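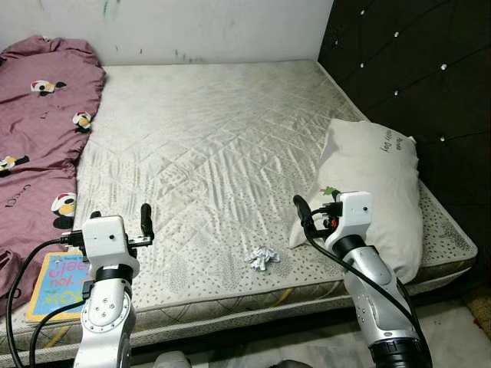
Larysa Hordiienko wrote to us in April that she had slept on her Narkau for one winter before she noticed it has a summer side and a winter side, and she asked if she did damage to it. She did not. The two sides have the same springs under them, only the filling near the surface is different, and you can sleep on the wrong one as long as you like.

Narkau quilted spring mattress
Article 714
Made by Hilluto

Narkau is our mattress of middle firmness for children's rooms, guest rooms and for parents who share the bed with a small child. It has been in our assortment longer than any other model. The cover was changed once, the inside was not changed.

The cover

The top fabric is a pale silvery white with a soft shine, quilted in diagonal diamonds. The quilting continues on the border, where the fabric is printed with small gray dots, and a thin yellow stripe goes along the side panel under the top surface. The cover is sewn closed and cannot be taken off for washing. If you need a removable cover, please look at the model Sirko.

Customers ask us often about creases. The quilted fabric is fixed to the filling along the stitching, but between the lines of stitching it can move a little, so you may see folds and wrinkles across the middle of the mattress, most of all after it was carried, bent around a stair corner or jumped on. You can smooth them with the flat hand from the middle to the edges. It is not a defect and we do not accept it as a reason for return. A seam that opens is a defect, and in this case please send us a photo of the seam and of the label.

Inside

Pocket springs, each one in its own fabric bag
Felt layer on both sides of the springs
Summer side: cotton wadding
Winter side: wool wadding
Foam frame along all four edges

The foam frame is the reason why you can sit on the edge to put on socks or read to a child and you do not slide down. It also makes the mattress heavier than it looks. Two adults should carry it — please do not try alone, also when the delivery person makes it look easy.

Sizes

Narkau is made in 80 x 190, 90 x 200, 120 x 200, 140 x 200 and 160 x 200 cm. The height is 19 cm in all sizes. Special sizes are possible on request, but a mattress of special size cannot be returned if it does not fit, so measure the inside of the bed frame and not the old mattress. Old mattresses become wider with the years.

Which bed and which headboard

The mattress lies well on a slatted base or on a closed panel. On slats the distance between them should not be more than 6 cm. On a closed panel please lift the mattress to stand on its side for an hour when you change the sheets, and leave the window open.

It can be used with any of our padded headboards, including Urov, the dark one with the crystal buttons. Padded headboards collect dust between the buttons. A soft brush from a vacuum cleaner takes it out without pulling the buttons. We do not advise a wet cloth on dark upholstery. If the bed stands with its long side to a wall, leave a gap as wide as a finger so the sheet can be tucked in. Without the gap the sheet goes down between mattress and wall and in the morning it is all on one side.

Sheets

For a height of 19 cm you need a fitted sheet with a pocket of at least 25 cm. Flat sheets are also good, but on a smooth quilted cover they move more than on a cotton one. With a child who turns a lot at night we recommend a fitted sheet, or a flat sheet with corner straps. The straps are in our shop under article 341 and are sold in a set of four.

A printed children's sheet can give color in the first washes. Wash it separately before you put it on a light mattress, and let it dry completely. We had several letters about pink shadows on the cover and they do not go away.

Cleaning and care

Vacuum the bare mattress each time you change the bed linen, with the small nozzle, following the diamonds.
Turn it over 2 times a year, when you change the side for the season.
Turn it head to foot every three months in the first year.
Fresh spots: press with a dry towel, then with a towel and cold water with a little mild soap. Do not rub.
Old spots from juice or milk: the same, repeated over several days. The edge of the spot usually stays visible.
Do not use steam, bleach or carpet foam.
Do not iron the cover, also not through a cloth.

Before you turn the mattress please take everything off the bed, also the pillows and the children's books that live there. A hard book corner under the mattress can mark the fabric when somebody kneels on top.

Waterproof protector

The mattress comes without a protector. For children under five we would always buy one. Ours is made of terry cotton with a thin membrane and can be washed at 60 degrees. It makes the surface a little less soft and, as Tamara Pylypenko told us after she compared it with two others from the market, it does not make a noise when the child turns. We were happy to hear it, the first version did make a noise.

Delivery

Narkau is delivered flat and not rolled, in a film with cardboard on the corners. In the city we bring it to the room. Outside of the city we bring it to the door of the building. Standard sizes are ready in 7 working days, special sizes need three weeks.

Open the film on the day when the mattress arrives. A light smell of new textile is normal and goes away in a few days with the window open. Please cut the film along the side and keep the knife flat, every year we repair some covers which were cut at this moment, and this repair is paid by the customer.

Warranty

Five years for the springs and the foam frame, two years for the seams and the cover. Keep the receipt and do not cut off the label on the short side. Without the label we cannot find the production batch.

Questions about Narkau can be sent through the contact form. Write the article number and the size in the first line, and we answer on working days before 6 p.m.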